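Rivotari puts a price on its two-armed sorting station, and leaves a lot out

Friday, April 19, 2024

Rivotari has started taking orders for the Lodotus, a bench-top station with two robot arms that the company says can take over light picking and sorting in small grocery stockrooms. It rents for $1,537 a month on a yearlong contract, or $2,224 a month for anyone who wants to leave early. Setup is extra. The company would not say how much extra.

The pitch is simple enough. A store puts baskets of mixed goods on the table, and the arms move items from one place to another according to a list. Each arm has a two-finger gripper and its own small camera near the wrist. Rivotari says the same station can handle produce and packaged goods without anyone swapping parts, and that a clerk can learn to run it in an afternoon.

We have heard that last claim before. In February the company said the same thing about its software, Vimer, and then moved the release back when early customers asked for phone support. Vimer is now included in the rental. The phone support costs more.

The bigger question is speed. Rivotari's sales sheet says the Lodotus made 471 picks in a row without a drop during in-house testing. It doesn't say how long that took, what was being picked, or how many tries came before the good run. A can is one thing. It's stiff, it has straight sides, and every one in the case is the same size. A head of lettuce is soft, and a cabbage is wide and heavy for a pair of small fingers. Asked which items were used in the test, the company sent back the sales sheet.

Nambiar, a chain of corner groceries, has signed up for 2 of the stations on a trial basis. The chain told us it has no plans to cut hours and wants to see whether the arms can pack pickup orders overnight. It is not paying full price, and it would not share the terms. That makes it a weak reference for a shop owner looking at a bill of more than $18,000 a year before setup.

There is also the matter of bruised food. The contract we read makes the store responsible for any goods damaged by the machine, including during the first month, when Rivotari's own staff are still adjusting it. Drinks that get dented are covered by the same clause. Buyers should ask for that line to be changed before they sign, and should ask to see a full basket emptied at normal speed, start to finish, with produce they bring themselves. 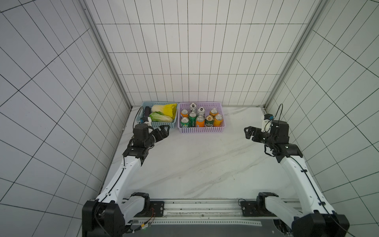
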